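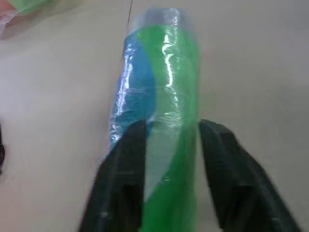

Workshop > Notebook > Gripper trials
2 min read
Search this notebook

September, second entry, started a bit after lunch

Picking up where I left off with the Tollon gripper kit, the one Skevura has lent us until the end of the month. I spent most of the morning on the shrink-wrapped and film-wrapped goods, and I have to say I'm fonder of this kit than I expected to be when the box arrived with its manual in the wrong language.

The green and blue roll in clear film is my favorite test piece so far. Film is hard on the wrist camera – all those creases and bright spots – and the kit's own software wants to draw the outline around the glare and leave out half the roll. I turned the exposure down two steps and moved the desk lamp farther back, and after that the outlines looked a good deal more sensible. Whoever runs this next, please leave the lamp where it is! There's tape on the floor.

Grip force: the default is 30 percent, and I'd start lower for anything soft. At the default the film crackled and I worried about the wrap splitting. I've saved my settings under "film, upright" so you don't have to hunt for them the way I did.

Now the part for the review. Tollon sells the fingers by themselves or with the yearly service plan, and Wurar quoted us 3418 for the whole thing, training day included. Van Damme came in lower but would leave the calibration to us, and I remember how long that took last time. The finger pads are meant to be changed every 2000 cycles. We're at some 1000 now and I can't see any wear, though I'd like a second pair of eyes on the left one before we write that down as a finding.

Things I still want to ask Skevura: whether the pads come in a softer grade, whether we can keep our own cable clips, and what happens to saved settings when the service people update the controller (the manual is silent on this, or at least the pages I could read are).

Left the arm parked and the log open on the bench computer. Wrapped pieces again tomorrow, lying down this time.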